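Week 4 handout: Budgeting for a two-armed robot

Babatunde Ezeani, Monday section

Last time we stopped at the quote from Tristavitz, and a few of you asked why I got so grumpy about it. Well, the quote covers the arms and the grippers, and then it just stops! Somebody still has to pay for everything the arms will hold, bump into and wear out. So today we're doing the boring lines — my favorite ones.

Start with the job. Write it in one sentence, something like "sweep bits of paper off a tiled floor into a dustpan," and then list what each hand needs to do it.

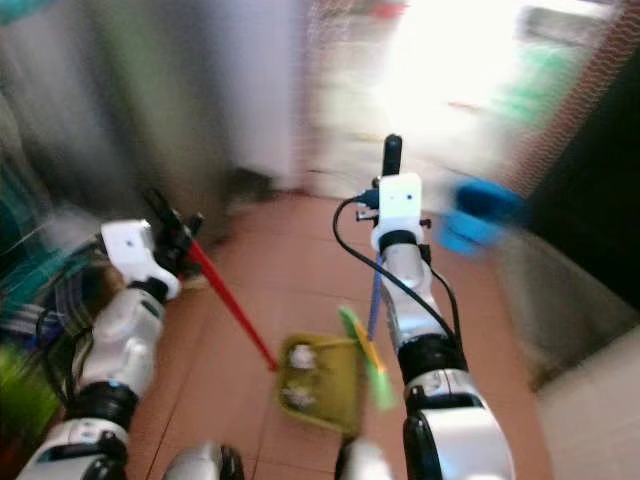

I put hand tools on their own line, and I budget $40 per site for them. Most teams put zero. Then they find out the handle is too thin for the fingers (or too slick, or too short) and the shopping starts in week two, on somebody's personal card. Buy spares up front, please.

Next is fitting. Brackets, adapters, cable ties, a bit of machine shop time. In the Vinau worksheet I use $300 for this, and I'd fight anyone who wants to cut it. Sokol, the other sample bid, folds it into "installation," so you'll have to pull it back out before you compare the two.
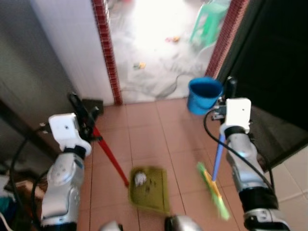 Then there's the site itself. Go and walk it! Measure the doorways, look at the light at the hour you plan to work, and check where the floor changes. I set aside $100 for travel and $400 for fixes we didn't see coming.

For Thursday: redo the Skillorness budget with these four lines added, and bring it on paper. Question 3 has a typo, so use the totals from last week's sheet.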